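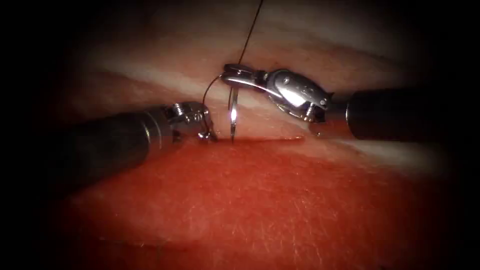
Chapter 6
Comparing Instruments and Cameras on a Suturing Task

Suturing is a hard test for a surgical robot. It asks for a firm grip on a small curved needle, a light touch on the thread, and a camera that can show both. A pair of jaws that does well at one of these jobs may do poorly at the next.

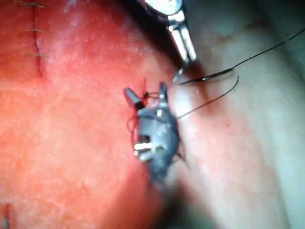 By Marlene Nogueira

In this chapter we follow a bench comparison of two needle drivers, the Plirach and the Simero, run under the same controller. Each was put through 80 trials on a practice pad. A trial began with the needle on the pad and ended with a tied knot – or with a dropped needle, which counted as a failure.

Two views matter in a test like this. A fixed camera shows how the instruments share the work. A camera at the wrist shows the jaws up close, including any thread that catches on them, but parts of the instrument can block the view.
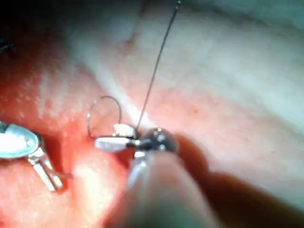
Figure 6.3 Wrist camera view of a curved needle held in the driver's jaws.

Section 6.1 covers grip. We measure how far a needle turns in the jaws under a side load, using the Jorcombe fixture from Chapter 4. Section 6.2 deals with camera placement and delay. Section 6.3 works through the trial records, 509 stitches in all, and shows how to score them with the Upadhyay scale.

Before you start, review the material on wrist joints in Chapter 3. You will need the joint limits from that chapter for Problems 2 and 5.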